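Filed under: Shared Spaces > Laundry Corner > Questions

Laundry corner FAQ, Kevura building
Kept by Ysaline Lebrun

Is the big fan a dryer?
No. It's a fan. I doubt it does much for wet jeans, whatever the Trotora leaflet claims.

Can I leave things on top of the black units?
People do. I've yet to see it speed anything up.

The corner and the floor by it, from a few spots: 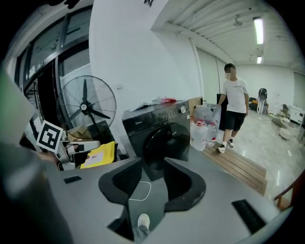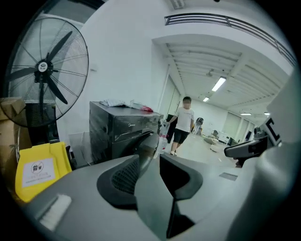
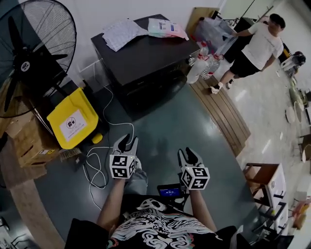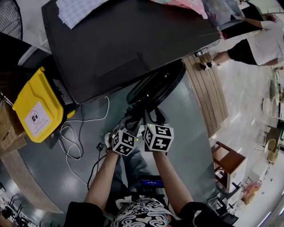 What about cables on the floor?
Coil yours before you go. "I'll do it Tuesday" has a poor record.

Do the five-dollar wash tokens ever expire?
Guillot says never. Keep your receipt anyway.

Will we get a proper shelf?
Promised for June. I'd buy your own basket.

Contact: Ysaline Lebrun, extension 478 | Back to top

Related:
Cardboard pickup at Drerkport
Lost socks list
Who pays for detergent?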